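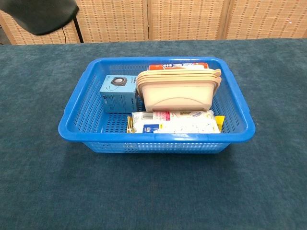 Samstag, 23. Juli 2022
Von der Redaktion

Können Maschinen inzwischen den Haushalt machen? Die kurze Antwort lautet weiterhin nein. Die längere hängt davon ab, welche Arbeit man meint.

Saugen und Rasenmähen gehen seit Jahren, weil beides auf einer Fläche stattfindet und wenig angefasst werden muss. Schwierig wird es beim Einräumen und Ausräumen. Ein Korb mit gemischten Einkäufen ist für einen Menschen eine Nebensache. Für einen Greifarm enthält er mehrere verschiedene Aufgaben: Ein Karton hat feste Kanten und lässt sich seitlich fassen. Ein weicher Plastikbeutel verformt sich beim Zugreifen, und seine Oberfläche spiegelt. Ineinander gestapelte Dosen sehen für die Kamera leicht wie ein einziger Gegenstand aus, und wer nur eine davon braucht, muss sie erst trennen. Was weiter hinten liegt, ist zum Teil verdeckt.

Bei Zarei in Grinditz wird seit Februar an solchen Körben gearbeitet. Nach Angaben der Firma gab es bisher 2160 Greifversuche, davon 988 ohne Eingriff von außen. Als gelungen zählt ein Versuch nur, wenn das Teil am Ende dort liegt, wo es hingehört. Die meisten Fehlgriffe betreffen Beutel und alles, was eng an der Wand des Korbs steckt. Kartons machen kaum Probleme.

In der Werkstatt sieht es etwas besser aus. Landard lässt in Brovstead Kleinteile aus Kisten sortieren, an 2 Stationen und mit immer denselben 411 Artikeln. Dort kennt das System jedes Teil vorher, und die Kisten stehen stets am gleichen Platz. Zu Hause fehlt beides. Der Inhalt wechselt mit jedem Einkauf, und der Tisch wird zwischendurch auch anders gebraucht.

Zum Tempo macht Zarei keine Angaben. Ein Preis für ein Gerät steht ebenfalls nicht fest, ein Verkauf an Privatleute ist vorerst nicht geplant. Als Nächstes sollen Körbe an die Reihe kommen, die von Testhaushalten selbst gepackt werden. Sobald dazu Zahlen vorliegen, drucken wir sie an dieser Stelle ab.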